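Plultura Lab: Participants Wanted for Cloth Handling Study (Round 2)

Posted in: Get Involved / Paid Studies

Do you sew, quilt, fold laundry for a family, work in alterations, or just have a good feel for fabric? We would love to have you in the lab this November. We are looking for 26 people to help us with the second round of our study on how robots can learn to handle soft things, and no technical background is needed at all.

What we are studying

Cloth is hard for robots. A mug keeps its shape when you pick it up, but a folded blanket slumps, rolls, catches on itself and ends up in a new shape every time. People deal with this without thinking, and we want to learn from how they do it.

Our method is called Kekeck. You hold a gripper in your own hand and use it to do everyday fabric tasks, while a small camera on the tool records what the jaws are doing. We then train a robot policy on those recordings. No one has to drive a robot arm with a joystick, so people can move at something close to their normal pace, and we get to see the little corrections that good hands make.

In round one we collected 1,762 short recordings, and the result surprised us (in a good way!). Policies trained on recordings from people who sew regularly did better on thick and layered cloth than policies trained on the same number of recordings from our own lab members. The gap was much smaller on thin cotton. We think it has to do with where experienced people choose to pinch, and whether they take one layer or several, but we don't have enough different hands in the data to say so yet. Round two is designed to answer that question.

What you will do

You will work at a table with a set of fabrics: quilted cloth, terry, fleece, canvas, and a slippery lining material that has beaten every one of us at least once. The tasks are things like picking up one corner, separating layers, turning over a folded edge, and laying a piece flat. 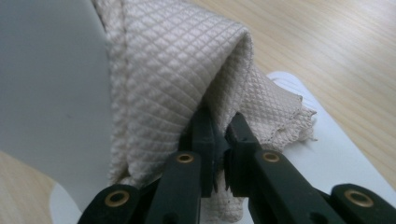
Time and pay

The study takes 2 visits, each two hours long, with a break in the middle. Morning visits start at 9:30 and afternoon visits at 1:30. You will be paid for both visits, and also for the first one alone if you decide not to come back. Parking is free behind the Hassanpour Building, and the bus stop is right out front.

Who can take part

You must be 18 or older and able to hold a light tool in one hand for a few minutes at a time. Left-handed people are very welcome, as we had only 5 in round one. We are hoping for a real mix: beginners, hobby quilters, tailors, hotel and hospital laundry workers, costume makers, parents with a mountain of fitted sheets.

Please don't sign up if you took part in round one. We are grateful, and we will have a follow-up study for you later.

What we record

The camera looks at the jaws and the cloth. We do not record sound. Your recordings are stored under a number, and you can ask us to delete them at any time before the data set is released. Everyone who takes part gets a copy of the paper when it is done, plus an invitation to come and watch the trained robot have a go at the lining material.

How to sign up

Fill in the short form on the Flirkar sign-up page, or call the lab front desk and ask for Teresa Głowacki, who schedules the visits. Questions about the research itself can go to Nahuel Domínguez, the study lead. Please tell us which hand you use and what kind of fabric work you do, if any. "None" is a perfectly good answer.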